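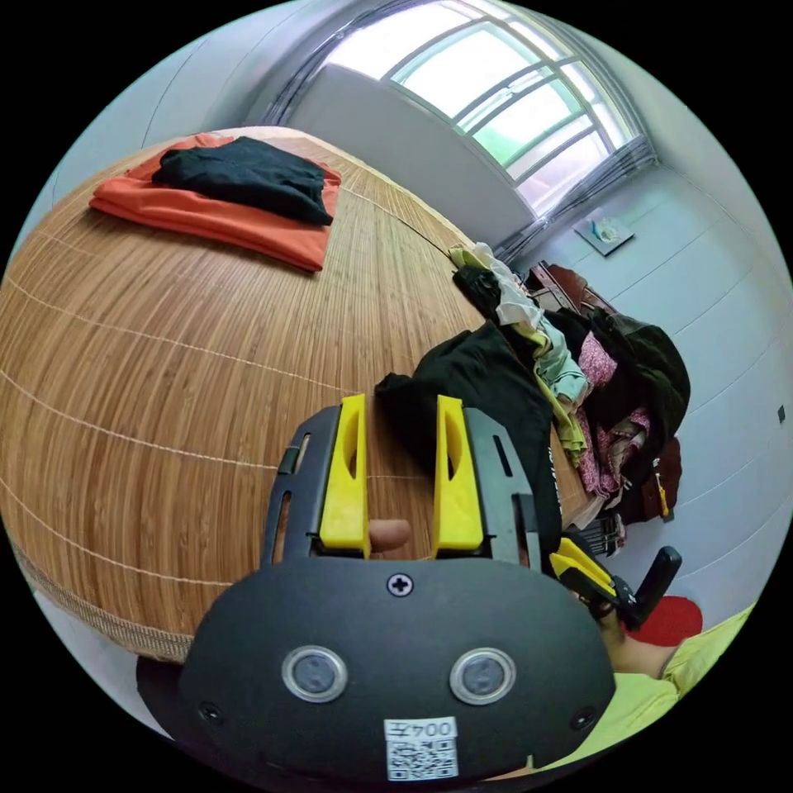
The left-hand unit, with the bed and the clothes behind it.

Re: Koyama open day, did anyone go?

5 min read

> I had a ticket for the afternoon and couldn't use it. Could someone who
> went write up the bedroom demonstration for the list? The program only
> said "laundry and bedding, hand-held collection," and I'd like to know
> what they were showing. Was there an arm? Was it people doing the work
> by hand? And did they say how much data they think they need? We are
> deciding at Bostwood whether to buy a pair of grippers or build them,
> so anything on the hardware would help too.

I went, and stayed for most of the afternoon. Answers in order, then a few things you didn't ask.

The bedroom part was hand-held work. A person holds one gripper in each hand and does the chore with them, and the cameras on the grippers record it. The robot arms were in the other building and I only saw them through a door, so I can't help you there. Koyama's plan is to train on the hand-held recordings first and move to the arms later in the year. They said April for the first arm trials and then said it might slip.

The chore was sorting and folding clothes on a bed. The bed had a woven bamboo mat on it, and there was a folded orange-red blanket with a pile of mixed clothes along one side. I asked why they didn't use a plain table. The answer was that the people at Skostlow, who supply the software, had already done tables and wanted beds. Clothes slide differently on a mat, and the mat doesn't lie flat the way a tabletop does.

On numbers: they have 558 recorded sessions so far, of which 271 are clothes. The rest are kitchen and shelf work. They are aiming for 400 clothes sessions before they train anything they would show to visitors. When I asked how many they throw out, I was told it depends on the operator, and that was as far as I got.

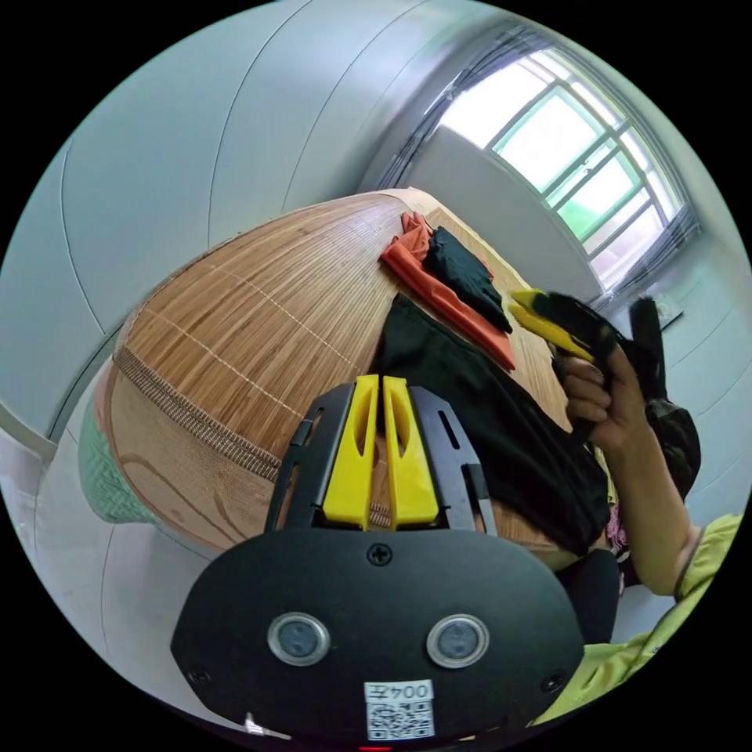 Two grippers in use over the bed, one of them holding a small dark item.

Small things like that were slower than I expected. Big items were easier for the operator, who could take a corner in each gripper and lay the thing out. With small soft items you have to come down at the right angle or the fingers close on the mat. I tried it myself for a few minutes and got the mat more often than the cloth. Your wrists also do more than you think they will. I'd put the limit at half an hour before I wanted a break, and their operators swap at twenty minutes.

Hardware, for your question about buying or building. These are Fandik units with Koyama's own changes. The body is black, the arms are slotted, and the fingers are yellow with an opening cut through each one. I was told the fingers are printed in house and that they go through a lot of them. They wear at the tips, and a worn pair gets swapped out before a session, not during. Each body has a label on the front with a number and a QR code, and the code gets scanned at the start so the recording is tied to that unit. It sounds like a small thing but they said they lost almost 200 sessions early on when they couldn't tell which calibration went with which gripper. If you build your own, do the labels first.

I asked about weight and nobody had a figure to hand. Mine felt fine for the first ten minutes — after that I noticed it was heavier at the front.

Some things that didn't go so well. The talk ran over, so the group after ours got a shorter turn. The room was small and only a few of us could stand where we could see the bed. The screen showing the camera view was out in the hall, which meant you could watch the hands or the recording but not both. I mentioned this on the feedback sheet and I hope others did.

They also took questions on lighting. The room has a window and they leave the curtains open on purpose. Skostlow asked for daylight to be left in, as the homes they are aiming at have windows. I had assumed they would want to block it. Someone from the back asked if bright days and dull days are balanced in the set, and the answer was that they haven't checked yet.

As for Bostwood, my own view is to buy one pair and print spare fingers, then decide. Building the body looks simple until you get to the cameras and the syncing of the two sides, and the Koyama people said that took them most of a winter. There is another open day planned, with the arms included this time. I'll post the sign-up link when it comes out. If anyone else on the list was in the morning group, I'd like to hear whether you saw the kitchen work, since we didn't get to it.

6 comments · 14 shares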